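Farzana Samarakoon buys fruit the way other people buy books, one at a time and with no plan for where it's going to go. By the middle of December her kitchen in Drurkcombe has mandarins on the windowsill and dates in the egg rack, and her round table gets its purple cloth.

"I love this month!" she says, pulling out a chair for me. "Everything orange comes in at once. You get the big bumpy ones and the smooth ones and the tiny ones you eat in two bites, and they all taste different. People say an orange is an orange. Come and have lunch with me, I tell them."

She has been writing her small newsletter, Zana, for six winters now, and it goes out to 725 readers, most of whom (she says) write back. The fruit plate is the issue they wait for. There's no recipe in it, just what she found at the market and at Leung, the grocery on the corner, and how she would put it together on one big white oval plate.

Her one firm idea is that the cloth is part of the work. She tips the shopping straight onto it and chooses from there, so that she can see colors next to each other before anything goes on the plate. Tomatoes are welcome. "They're fruit, and they're red, and they're a little sour after a date. Why would I leave them in the salad drawer?"

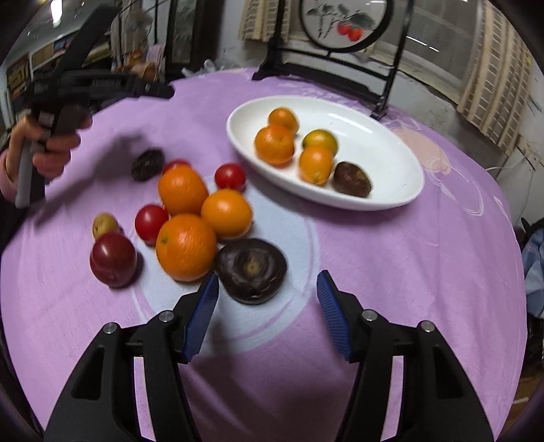
Pui-shan Chuang would leave them in the salad drawer. Tomatoes next to citrus make the whole plate smell like lunch, she wrote after last year's issue, and she'd swap in a few more plums and be done with it.

Farzana laughs when I bring this up. "Pui-shan and I have been having this argument for years. She's right about the plums! A dark plum beside something pale yellow, I could look at that all afternoon. But I'm keeping my tomatoes."

What she really wants to talk about is dried fruit. She came to it late, through a neighbor, Ngan-ling Siu, who brought over a bag of dried persimmons one evening and stayed until it was finished. They were chewy and tasted of honey, and Farzana went out the next morning for more.

"You need something wrinkled," she says. "If it's all shiny it looks like a store window. Put one wrinkled thing by the biggest orange you have and suddenly you want to pick them both up."

She doesn't wash the plate and fill it in one go, either. It goes on the table clean and stays there while she moves the fruit about in front of it, sometimes for the length of a pot of tea - her husband has learned to eat his toast standing up. 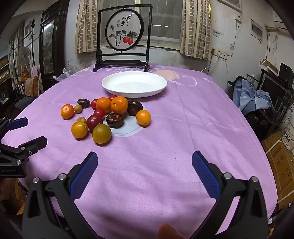

The plate waits while the fruit gets sorted out on the cloth.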